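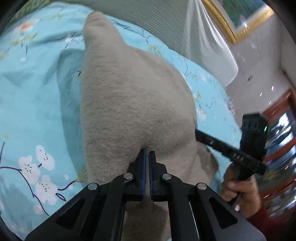 Textiles and the Household
Unit 4: Pile Fabrics

Reading for this unit: Borkowska, chapter 9, through the section on velour.

A pile fabric has a ground cloth and a second set of yarns that stands up from it. In woven pile, such as velvet, the extra yarns are usually held by the warp and cut on the loom. In knitted pile, the loops are formed on the face and may be sheared afterward. Most plush sold today for toys and soft furnishings is knitted and made of polyester.

Terms to know
Nap: the direction in which the pile lies. All pieces of a pattern are cut with the nap running the same way.
Crushing: flattening of the pile under pressure. Steam will often raise it — direct ironing will not.
Shedding: loss of cut fibers along a raw edge.

Laboratory work
Students will sew one curved seam in short pile, with the pins set across the seam line. Samples are due to Ms. Maruyama at the September meeting and should be labeled with the direction of the nap.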